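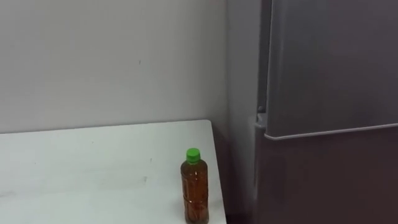

The practice corner: one table, one bottle with a green cap, and one refrigerator.

How a Helper Robot Is Looked After

A page for young readers from the Brandura Learning Office, Stirthorpe

At the Brandura workshop in Stirthorpe there is a robot called Borton. Borton is learning a job that most people do without thinking: putting a bottle of drink in the fridge. For the robot to do this well, the people who work with it must set up the corner carefully and keep every part of the machine in good order. This page explains how they do so.

Getting the corner ready

The work begins before the robot moves. Melahat Saraç is the technician in charge of the practice corner. She wipes the table, clears away anything that does not belong there and stands a bottle near the right-hand edge, on the side closest to the fridge.

The place of the bottle matters a great deal. A person who finds a bottle a little further away than expected will simply stretch. A robot has to be told where to look and how far to reach. If the table has been pushed to one side during cleaning, all of its measurements may be wrong. Ms Saraç therefore checks the gap between the table and the fridge every morning and writes it on a sheet. On the most recent sheet, the table top was 73 centimetres from the floor on the left and 71 centimetres on the right. The feet had to be adjusted until both sides were the same.

The door of the upper part of the fridge is tested as well. It must swing open fully and must not drift shut while an arm is near it.
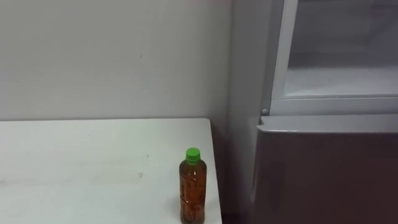
Looking after the hand

The hand is the part of the robot that needs the most care. A human hand has bones, joints, muscles and skin. Borton's hand has fingers with joints too, but they are moved by small motors. When a motor turns, a finger bends. When it turns the other way, the finger opens.

Each finger is tested by itself. Silvan Baumgartner, who repairs the hands, asks the computer to bend and straighten one finger 20 times while he watches and listens. A healthy finger moves smoothly. A finger that clicks, shakes or stops halfway is telling him that something inside needs attention. It may be a loose screw, a worn part or a speck of grit in a joint.

The next test is the grip. The hand has to close around a bottle firmly enough to hold it and gently enough to leave its shape unchanged. The thumb comes round the front, and the other fingers reach round from behind.
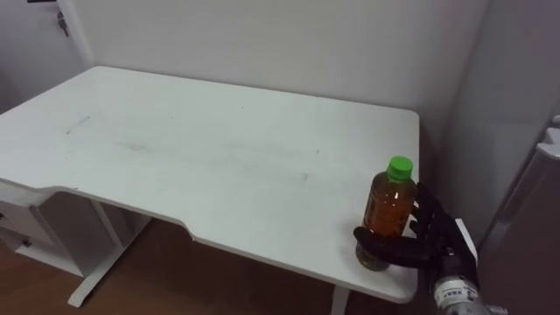

If the grip is too weak, the bottle may slip. If it is too strong, the plastic may be squashed. Mr Baumgartner changes the strength of the grip a very small amount at a time, and tries again after every change. He keeps a notebook of each setting, so that a good one can always be found again.

The hand must also be kept clean. Drinks are sticky when they spill, and sticky joints do not bend well. The outside of the fingers is wiped with a soft cloth that is barely damp. Water is never poured over the hand, and the power is always switched off first.

Teaching the arm the way

Once the hand is ready, the arm must learn its path from the table to the shelf. Igor Jelínek plans this path on a computer. He divides the journey into 3 parts: lifting the bottle, carrying it across, and setting it down inside the fridge.

The last part is the hardest. The shelf has a ledge at the front, and the bottle has to pass above it. The hand must then let go and move away without touching the bottle again. A careless movement could knock it over, or catch the fingers on the ledge.
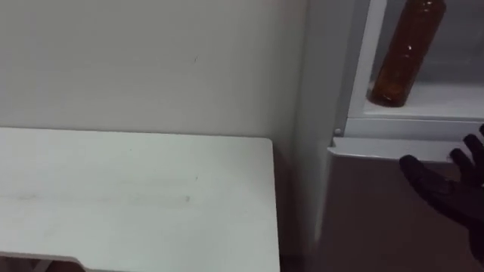 Mr Jelínek runs each new path slowly at first. A colleague stands beside the red stop button throughout, and everybody else waits behind a yellow line on the floor. The speed is raised only when the slow runs have gone well.

When something goes wrong

Machines wear out, just as bicycles and shoes do. In January one of Borton's finger motors became weak, and the hand began to drop things. Mr Baumgartner took the finger off, fitted a new motor and put the finger back. He then had to repeat all of the tests from the beginning, including those for the fingers that had not been repaired.

Words to know

Joint: a place where two parts meet and can bend.
Motor: a machine that uses electricity to make something turn.
Grip: the way a hand holds an object.
Path: the route an arm follows through the air.

Something to try at home

Ask an adult for an empty plastic bottle. Pick it up very slowly, and notice which finger touches it first and what your thumb does. Then try to lift it using only your thumb and one finger. Write down the steps in order, as though you were giving them to a robot.

Page checked by Andri Zürcher, Brandura Learning Office. Mar 16, 2025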